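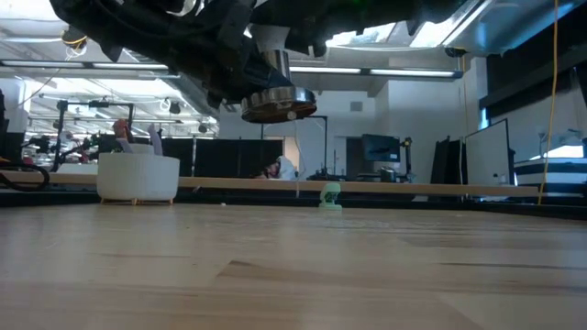
5. Public Demonstration at the Larkano Site

5.1 Setting and procedure

The policies of Section 4 were run before an outside audience during the September open day at Larkano. The cell was left where it stands for data collection and no part of it was moved to a stage. Visitors entered the hall in groups and stayed for one demonstration block of 30 minutes. Each block held a short spoken introduction, two scheduled tasks, and whatever time was left for requests. Across the day the two arms were started on 332 attempts, all of which were logged with the same fields as the laboratory trials, so that the two sets can be compared directly.

Two controllers were used. Skerketti is the bimanual policy trained on the full corpus of more than 1000 teleoperated episodes. Zilix is the smaller single-task baseline. The operator switched between them from the Ekinci console and did not announce which one was active. Attempts stopped by the operator for safety were counted as failures, and attempts interrupted by a question from the audience were marked and left out of the timing results.

5.2 Lamp assembly

The first scheduled task was to insert a bulb into a table lamp base. One arm steadies the base, the other grasps the bulb by the glass, brings it upright over the socket and turns it until the torque limit is reached. The bulb may start in any orientation on the tabletop. The unrelated objects normally kept on the table, including the pen holder and the calculator, were left in place, as they were in the training episodes.

Figure 3. Lamp task. The base stands between the two grippers with its socket empty and the bulb on its side to the right. Both grippers are empty. 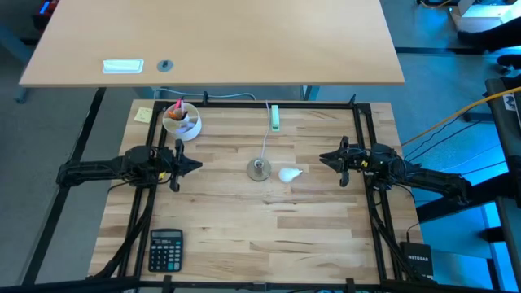 Page last modified in September, 14:30 (web version, revision 18)

The lamp task was the slower of the two. Most of the time was spent in alignment above the socket, where small errors in the grasp angle carry over to the thread. Skerketti usually released and regrasped when the first turn met resistance. Zilix has no regrasp behavior and kept turning until the time limit. Lighting in the hall was not controlled. We saw no clear effect on grasp selection, although the open-day data are too few to rule one out.

5.3 Tape handover

The second task used a roll of tape. The left arm picks up the roll, brings it to the middle of the table and presents it to the right arm, which closes on the free side before the left arm opens. Success was scored only if the roll stayed off the tabletop for the whole exchange. Failures fell into two groups: early release by the giving arm, and contact between the finger tips before the receiving grasp was complete. The second group was more common when the roll had been gripped near its center line.

Figure 4. Tape task. The white roll is between the grippers and the right fingers are spread.

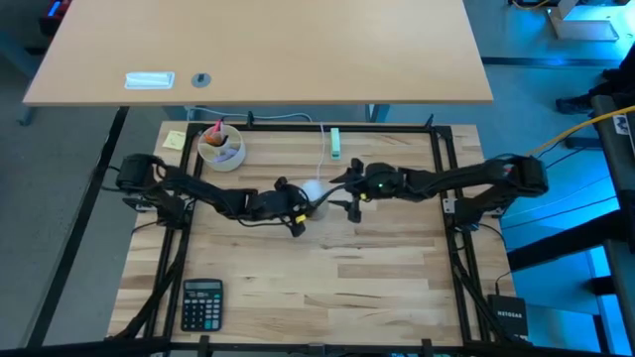 One visitor objected at this point that a handover between two arms under a single controller is not really a handover, given that both sides share the same plan and neither has to guess what the other intends. The same visitor asked whether the result would hold if each arm ran its own copy of the policy without a shared state.

We agree that the term is used loosely here. Both arms receive one joint action vector, and the timing of release is never communicated between them. A version with separate policies was tested in the laboratory on 18 attempts after the open day. It produced longer waits before release, but the number is too small to support a comparison and it is not included in Table 2.

5.4 Limits of the demonstration data

Starting positions were set by hand and were not randomized. The operator also tended to repeat a task when a group had missed it, which weights the log toward layouts that were easy to restore. For these reasons the open-day attempts are reported separately and are not pooled with the trials in Section 4.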